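Well, I've been waiting for this one! The Prellov kitchen showroom is moving to the old Chou bakery in September, and I popped round for a nosy.

It's twice the size, with 21 worktops out to touch and free parking for two hours -- handy if you dither like me.

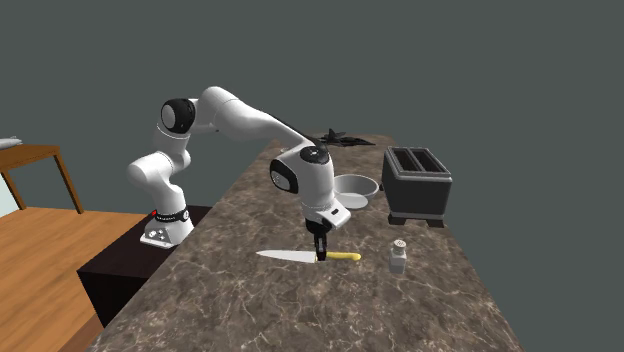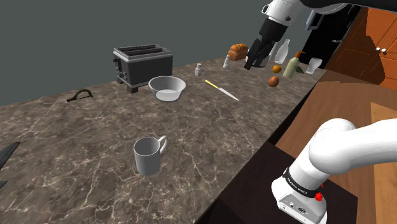
Brown-and-grey marble pattern worktop, with a kitchen knife out on show in both.

My favourite bit is the sample wall, where you can borrow up to 20 offcuts to try at home. There's a Zitis coffee bar too (the buns are huge!). Doors open at nine, and the first 30 people through get a free chopping board.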